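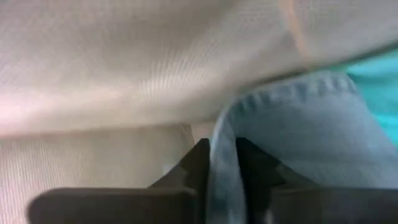

Figure 1. Light blue denim in a pile of soft fabrics.

Home | Issues | Working Papers | Submit | Contact
22/10/2021
By the Nindano Household Textiles Group
Filed under: Clothing and reuse, Consumer studies

4. How long clothes stay in the home after last wear

The previous section dealt with how garments are bought. We turn now to the period between the last time a garment is worn and the time it leaves the home, which we call the holding period. Most surveys of clothing disposal record only the exit route (donation, resale, trash, rags) and leave the holding period out.

We sent a diary to 155 households in Lukavley and asked them to log every garment that left the home between February and the end of the study. Of these, 89 returned a diary that could be used. The diaries list 652 garments. For each one the household wrote down the type of garment, the main fabric, the exit route, and its best guess at the date of last wear. Socks and underwear were left out at the design stage. Households in the pilot had found them tedious to record and tended to skip them.

4.1 Denim and other heavy cottons

Denim had the longest holding period of any fabric in the diaries. Households gave two main reasons. The first was fit: jeans that had become too small were kept in case they could be worn again. The second was that denim was seen as useful material. Several diaries mention patches, knee repairs, and bags as planned uses, although few record that the work was done. Jeans with worn knees were held longer than jeans with worn seats, probably because the first can be cut down to shorts.

Knit tops moved through the home faster. A stretched collar or a stain was usually enough for a T-shirt to be taken out of use, and many went straight to the rag bag. We did not ask how long they were used as rags, and the diaries can't tell us.

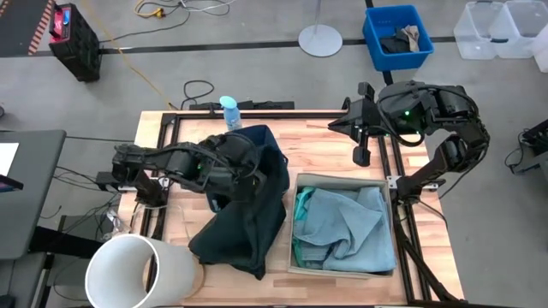
Exit routes also depended on what was close by. Households in the Espinoza district, where the Cedia thrift store has a drop-off door open in the evening, donated in small amounts and often. Households on the far side of town saved things up and made one trip. The holding period in the second group was longer for every fabric, including knits. Distance may explain part of this. Storage space may explain some of it too, as homes on that side of town are larger and more of them have a garage or attic.

4.2 Limits of the diary method

The date of last wear is a recalled date and should be read with care. In follow-up calls to 30 of the households, we asked for the same dates a second time. Answers for coats and formal wear matched well. Answers for everyday items drifted, mostly toward a more recent date. We have kept the first answer in all cases and did not adjust the tables.

Shared and handed-down garments are a further problem. A child's jacket passed to a younger sibling has left one closet but is still in the home, and households did not treat this in the same way. We counted such items only when they left the house. Section 5 compares these results with the intake records kept by the Cedia store.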